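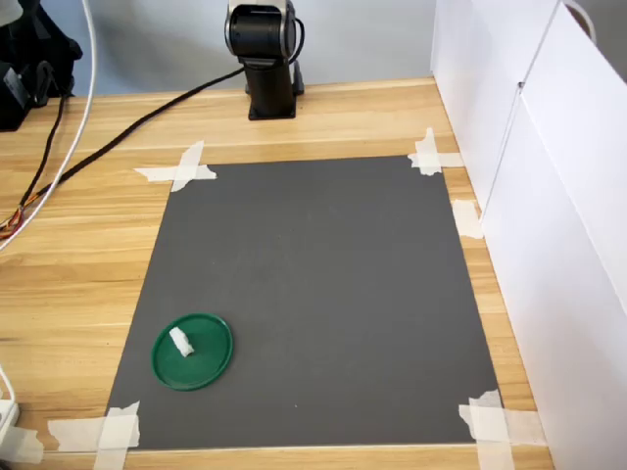 Photo: Dreva workshop notes, November

Guides > Tabletop Setup > Section 3: Laying the Mat and Setting Out the Lid

Welcome to the fun part! By now you've cleared your table and picked your spot, so it's time to give your Vinder mat a proper home. A mat that stays put makes everything you do on it feel calmer, and the whole job is easy enough to finish before your coffee gets cold.

What you'll need

The Vinder mat (dark gray, plain side or ribbed side, your choice)
A roll of Cidico masking tape, off-white
One round green lid with a raised rim
One small white piece to sit on the lid
A soft dry cloth

Laying the mat

1. Wipe the tabletop with the cloth and let it dry fully. Masking tape loves a clean wooden top and sulks on a dusty one.

2. Unroll the mat and leave it flat for 30 minutes. If it has been in its tube for a long while, roll it backward once, gently, and then let it rest.

3. Line up the long edge with the grain of the wood. You'll be amazed how much straighter everything looks when you do this first.

4. Tear off eight strips of tape, each 147 mm long. Torn ends are fine!

5. Lay two strips across each corner so they form an X, with part of the tape on the mat and part on the wood. Press from the middle of the X outward with your thumb.

6. Run your palm over the mat from the center to the edges. If you feel a bubble, lift the nearest corner, smooth it out and tape it down again.

Note: Extra strips over a corner are perfectly all right. Go wide and overlap them if a corner keeps lifting — the mat doesn't mind.

Caution: Don't use packing tape or anything stronger. It can pull the finish off a wooden table.

Setting out the lid

7. Put the lid down flat on the mat, like a little plate. Keep it well in from the tape so you have room to reach it from any side.

8. Place the small white piece on top of the lid. It doesn't have to be dead center, and it can sit at any angle you like. Trying different angles is half the pleasure of this setup.

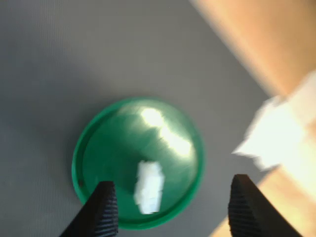 9. Check the light next. A glossy lid will pick up a bright streak from a lamp or window, and a small white piece can get lost beside it. Turn the lid or move the lamp until you can pick out the piece easily from where you sit. We like a shaded lamp 70 cm from the mat.

Note: Readers using the Tạ lamp arm should tighten the lower knob before moving the shade.

Looking after the mat

Specks of dust show up quickly on dark gray. Brush them off with the dry cloth, following the ribs if you have the ribbed side up. Replace the tape every 3 weeks, or sooner if the ends begin to curl, and peel it back slowly and low to the table.

Continue to Section 4 for storing the mat between sessions.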